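Diciembre, seis y media de la tarde.

He pasado casi todo el día con la partitura de Tkachuk, la suite para banda. Llegué hasta el compás 439 en las maderas y me quedan los metales graves. El manuscrito trae la tuba y el bombardino en el mismo pentagrama desde la letra K, y hay que separarlos a mano. En dos sitios no se sabe si el bemol es del uno o de la otra. Lo he dejado a lápiz.

Kindari quiere las particelas antes de fin de mes. Son 21 partes, más el guion. Les he escrito para pedir una semana y no han contestado.

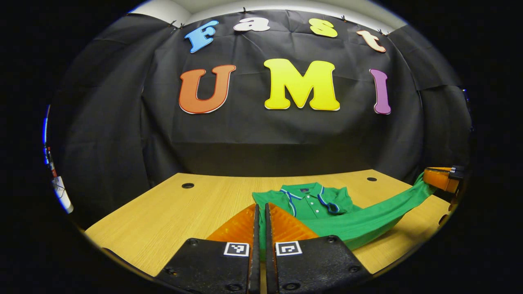

El ensayo de anoche fue regular. Éramos unos 55, con los clarinetes terceros casi vacíos. La marcha salió bien de tiempo, pero la coda sigue corriendo – culpa de la caja y también nuestra, que la seguimos. Apunté respirar antes del compás 63 y no después, como veníamos haciendo.

La sordina Vako no me convence en el registro grave. Cierra demasiado y baja la afinación. Volveré a la vieja para el concierto.

Mañana: cambiar la grapa del atril, terminar los trombones, llamar a Clokgate por el papel pautado apaisado. El último paquete llegó con el margen torcido y lo tengo sin abrir del todo. Cena, y otra vez la letra K.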